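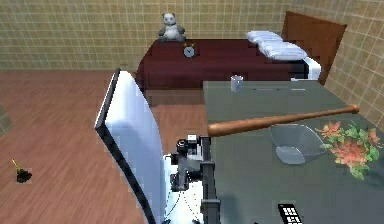

Print | E-mail

4. Reading the Repair Books: Necklaces, Clasps and the People Who Wore Them

4.1 The Vukadinović ledgers

Anyone who has spent a happy afternoon with a tray of old costume jewelry will know the small disappointment of turning over a lovely bead necklace and finding a clasp that plainly belongs to another piece. Dealers tend to mark such a necklace down, and collectors tend to leave it behind. We have come to feel, after a good long while with the repair books of the Vukadinović shop in Pundale, that this is a little unfair to the necklace, and in this section we would like to set out why.

The shop mended jewelry for four decades from the same narrow premises, and through all that time somebody at the counter wrote each job down in a bound ledger. The entries are short. Most give a surname, a word or two on the piece, what was done to it and what was charged, and a few wander off delightfully into other matters (one customer's wedding, a quarrel over a missing earring, the price of coal). We transcribed 1331 entries in all. Of these, 582 concern necklaces, and it is those that we discuss from here on, leaving the rings and the brooches for a separate paper that we hope to have ready by April.

Our method was plain and rather slow. Each necklace entry was read by both of us separately and given a code for the type of bead, the type of clasp and the kind of work. Where we disagreed we sat down together and argued it through, and where we still disagreed the entry was coded as uncertain and kept in the tables under that heading. Spelling in the ledgers is cheerful and changeable. "Barrel," "barel" and "brl." all clearly mean the screw barrel clasp, but "box" gave us real trouble, as it was used both for the box clasp and, on at least a few occasions, for the box the necklace came in.

4.2 What was mended, and how

Restringing is by far the most common job in the books, which will surprise no one who has ever caught a strand of glass beads on a coat button. What we did not expect was how often the clasp was changed at the same time, even where the old one is described as sound. Radomir Jurić, who served his apprenticeship at the shop and very kindly gave us two long interviews, put this down to habit and good manners. A customer who had waited for a necklace liked to see something new on it, he told us, and a bright clasp was the cheapest new thing a shop could offer. He also remembered that older women often asked for a fishhook clasp to be taken off and a spring ring put on, and then came back to complain that the spring ring was too small for their fingers.

The replacement clasps came from more than one source. Some were bought new from a wholesaler in Oltano, whose invoices survive tucked into the back covers of the later volumes. Others came off broken pieces that the shop had taken in part payment, and these were kept in a drawer sorted by size and not at all by age. It follows that a clasp from the drawer might be older than the beads it ended up on, and we would ask readers to bear this in mind the next time a clasp is used to date a necklace. Glue is mentioned too, usually a jeweler's cement called Potent, which was used to set the knots next to the clasp and leaves a hard yellowish bead of its own – a mark we have since learned to look for, and have grown quite fond of.

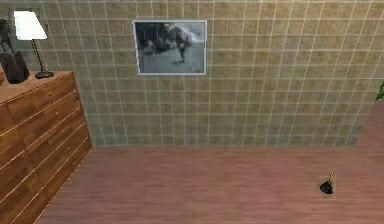

Figure 1. Corner of a tiled room with a wooden dresser and a framed black-and-white picture on the wall. Computer rendering.

4.3 Some thoughts on value

It would be easy to make too much of one shop in one town, and we do not want to do that. Still, the Pundale books suggest that a swapped clasp was an ordinary event in the life of a necklace that was worn and liked. Several pieces return to the ledger again and again over the years under the same surname, and one strand of amber-colored glass comes back under a daughter's married name, with a note asking that the knots be done "as before." We find it hard to think of that strand as spoiled by its mending.

Costel Angelovski, who read an early draft of this section with great patience, raised the fair objection that a buyer cannot see any of this history and can only judge the object on the table. We agree up to a point. A buyer can, however, look at the wear on the clasp against the wear on the end beads, check the knots, and ask the seller what is known. Where a clasp has clearly been with its beads for a long time, we would suggest cataloging it as an "early replacement" and leaving the word "wrong" for clasps added to mislead. The distinction costs a cataloger very little ink.

There remains the question of what the ledgers leave out. Plenty of women restrung their own beads at home, with fishing line or button thread, and those repairs were never written down by anyone.

Print | E-mail

Related items
Hatpins and Their Holders in Small-Town Estate Sales
Paste Stones and Foil Backs: Notes on Storage
The Oltano Wholesale Invoices: A First Listing
Reading Jewelers' Scratch Marks
Celluloid Bangles and the Problem of Odor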